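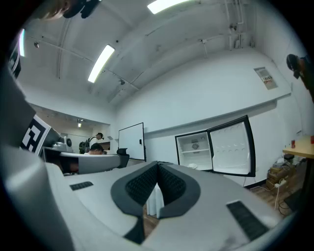
Fingertip pads with a honeycomb grip texture

About Mokoena

Posted 3 Oct 2026 by the Mokoena office
Print this page | E-mail this page

Hi, and thanks for clicking through to the page that hardly anyone clicks through to! I run Mokoena, a very small company in Billport that reads local alcohol and tobacco ordinances and puts them into everyday words. Towns hire us, so do parent groups, and so do the people who own the corner stores and bars (sometimes all in the same month, over the same ordinance, and yes, we tell everyone up front).

I got into this by way of a city council meeting. I'd gone to complain about parking and stayed for a hearing on late-night liquor licenses, and it was plain that half the room was arguing about a version of the rule that had been dropped weeks earlier. I went home, read the current draft, and typed up two pages on what it said. A neighbor asked for a copy, then the council clerk asked for one, and I was in business before I had a name for the business.

There are three of us now. Between us we cover 17 towns, mostly in the Mardale area and out along the road to Verham. The library of summaries is up to 190 and growing, and you can read any of them at our front desk without paying a cent. Some are old and a little clumsy. I keep meaning to go back and fix the early ones on vape shop setbacks, where I used the word "parcel" far too much.

What we do, mainly, is summaries. You send us a draft ordinance, we send back a short version with the section numbers kept in so you can check us against the original. We'll also come to a meeting and answer questions about the wording, or sit down with a store owner who has a renewal coming up and doesn't know what changed. We're not lawyers and we don't give legal advice. If your question needs a lawyer we'll say so early, before you've spent money on us.

Do we have opinions? Oh, plenty. I think most towns set their license fees by copying the town next door, and I'll happily talk your ear off about it over coffee. But the opinions stay out of the summaries. If you find one that leans, call me and I'll fix it.

We don't take work from campaigns, for or against anything on the ballot. October is our busy stretch, so if you need something before the election please write early and attach the whole draft, exhibits included (the good stuff is always in the exhibits).

The office is upstairs in Billport, over the shoe repair place. Ring twice, the bell sticks.

Print this page | E-mail this page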